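Lerholm cupping

Lerholm cupping is a way of tasting tea in which several brews of the same leaf are tried side by side, each steeped for a different length of time. It takes its name from Lerholm, the harbour town where the tea merchant Declercq kept a tasting room, and it is still a wonderfully simple way to find out how much a single leaf can do.

A full Lerholm table uses 8 cups. Each gets the same weight of leaf and 200 millilitres of water just off the boil, and the first is strained after one minute, the next after two, and so on down the line. Tasters work from the weakest brew to the strongest, slurping loudly (this is encouraged!) so that the tea reaches the whole tongue.

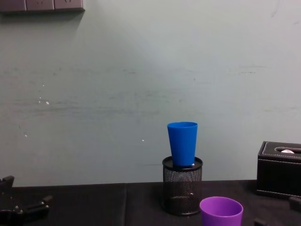 Table with a black cloth and cups, against a pale grey-green wall.

The short brews tend to show flowers and fresh grass, the long ones malt, wood and a drying grip at the sides of the mouth. Somewhere between them lies the "turn", the minute at which sweetness gives way to bitterness. Finding it is the great pleasure of the method, and two tasters will often argue happily over it.

A variant from Stetusstead, devised by Sze-wing Kuo, uses cold water and steeps of up to 24 hours. It suits green and white teas especially well, and brings out a melon-like softness that hot water hides.

See also: Grorner scale, Gongfu tea, Cold brewing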